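Drekness anti-fatigue mat review: four months on a concrete floor

I stand up for a living, pretty much. Ten-hour days on a concrete floor, with a walk to the break room if I'm lucky, and by the end of last fall my heels were so sore that I was going down the stairs at home sideways like a crab. I'd already gone through two pairs of insoles and a pair of very ugly shoes. So when my supervisor said we could each pick a mat and expense it, I spent a whole evening reading reviews (so many reviews!) and ended up with the Drekness in the long size.

I'm not paid to write any of this, and the mat wasn't free for the purpose of a review. Work bought the first one, and then I bought a second one for my kitchen with my own money, which probably tells you where this is going.

First, the smell. When you unroll it there's a strong rubbery smell, and the product page doesn't mention it at all. Mine hung around for close to a week. I left the kitchen one out in the garage for a few days first and that helped a lot. If you're sensitive to that kind of thing, plan ahead.

It also arrives rolled up tight, and the ends want to curl. The instructions say to give it a day. Mine took three, with a toolbox on one corner and a stack of old catalogs on the other. After that it lay flat and has stayed flat, and I haven't tripped on it once. The edges slope down pretty gently, so you can roll a light cart over it – a loaded one, not so much.

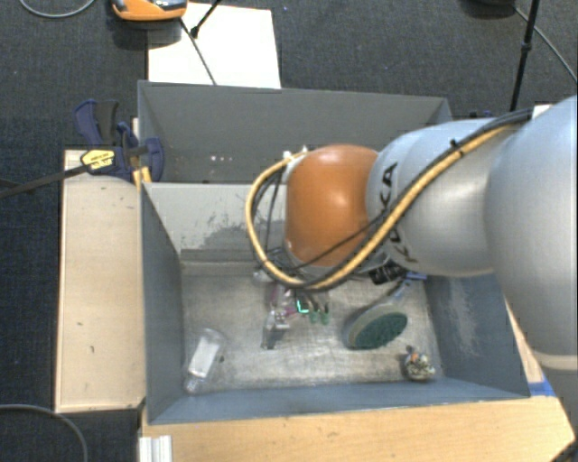
My end of the shop, KUKA arm and bin.

Now the part you care about, the feel. The first day I was honestly let down. It's firm! I was expecting something like a gym mat and it's closer to standing on a packed dirt trail. But by the second week I noticed I'd stopped shifting from foot to foot all afternoon, and the ache in my lower back had gone from "every night" to "now and then." My heels took longer. I'd say it was well into the second month before I took the stairs like a normal person.

I had a Faltmont mat at my last job, the squishy kind with the bubbles on top, and I loved it for exactly one month. Then the bubbles went flat where I stood and I basically had two foot-shaped holes. The Drekness has a plain ribbed top with no bubbles, and after four months I can't find a soft spot anywhere. I got down on my hands and knees to check, so you're welcome.

Cleaning is okay, not great. Dust and crumbs settle down into the ribs, and a broom just pushes them along. A shop vac with the brush end gets most of it. In the kitchen I spilled a good half cup of pancake batter on mine and had to go at it with an old toothbrush, one groove at a time. If your job involves anything sticky, I'd look for a smooth top.

It's heavy too. I like that, because it doesn't creep across the floor the way my sister's cheap one does, but you won't want to be picking it up every night. I lift one end, sweep under it, and let it flop back down. On my kitchen tile it slides a tiny bit if the floor is damp, so dry the floor first.

I read around 1,040 reviews before buying (okay, I skimmed), and the big complaint was cracking at the corners after a winter in an unheated space. Our shop is heated, so I can't speak to that. No cracks on either of mine so far, and I'll update in February if anything changes.

Would I buy it again? I already did! If you want something soft and cushy for bare feet, get something else, because in socks the ribs dig in a little. With shoes on, it's the best mat I've used.

Four and a half stars from me. The missing half is for the smell, and for making me hunt all over the box for the care instructions, which were printed on the inside of the lid.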